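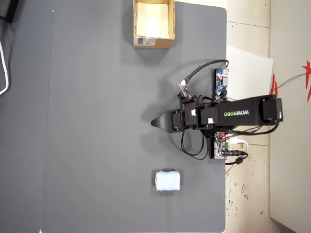
3.2 How households learned to live with a shared well

By Manolis Galanis
May 10, 2022
14 shares | 5 comments

When we first began talking with families in Bamance about their water, we expected to hear mostly about dry spells and broken pumps, and we did hear a good deal about both. What took us longer to notice (and we are grateful to the people who kept pouring us tea while we caught up) was how much of the talk was about turns. Who goes first in the morning, who may fill a second can, whether a cousin staying for a week counts as part of the house. These small questions came up in nearly every visit, and they are the subject of this section.

Of the 211 households that answered the long form, most drew their water from the old Akell well, and the rest from the newer one on the Qureshi road. The two wells give water of much the same quality, as Section 2 explained, and the walk is longer to the first. We had supposed that people would drift toward the shorter walk over time. They mostly stayed where they were, and when we asked why, the answers had to do with neighbors. One woman told us she had stood in the same line since she was a girl and would not know whom to greet in the other one.

The rules at Akell are not written down anywhere. Older residents could recite them easily, though no two versions matched completely, and we have set the fullest ones side by side in Figure 1 so that readers may judge the differences for themselves. At Qureshi the rules were painted on a board when the well was opened, and there people quarreled more often over what the words meant. We would be careful about reading too much into this. The newer well also serves families who arrived from Prondov and had little time to get to know one another before sharing a line.

Figure 1. Rules for taking turns at the Akell well, as told by 5 older residents.

We returned in April, when the line is at its longest, and sat near both wells through the early hours. Much of what we had been told held up nicely. Second cans were allowed once the line grew short, and people carrying for a sick relative were waved ahead without any fuss that we could hear. Guests remained a sore point at both places, and we take them up again in Section 3.3, along with the matter of washing days.

Contact the author | Copyright 2022 | Back to top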